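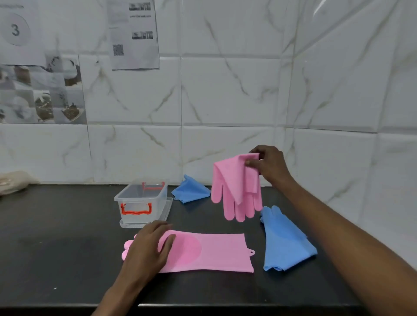
Pink and blue gloves on the kitchen counter.

I'd binged all of The Omby House in one weekend — yes, the show where six roommates run a failing motel — so when I got to talk to Raghavendra Sastry, who edits it, I had way too many questions. First one: is Kandasamy really that mean?

"She's a sweetheart!" he told me. "She yells at the vending machine and we keep it in because it's funny. There are 912 hours of footage this season and she's nice in most of them."

He swears the big pool fight wasn't staged, though he admits he moved it up an episode. I'm still a little mad about that.

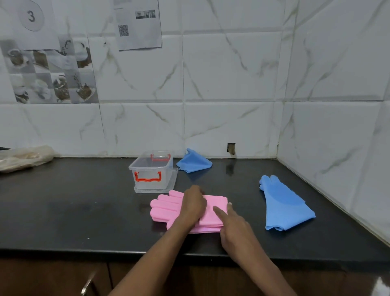 Reality TV lives on chores, according to Sastry, and he'd take a dish rota over a hot tub any day. I asked him for proof and he brought up the Mirner episode, where two roommates stop speaking over a sink. I laughed, but okay, give me one pink scrubbing glove and one blue one and I can already see the teams forming. "People write to us about the sink," he said. "We got 300 emails. The wedding got maybe a dozen."

So will there be another season? He got quiet on me, then said to ask Lakmal Herath, the producer. I did. Herath wrote back one word: "Soon."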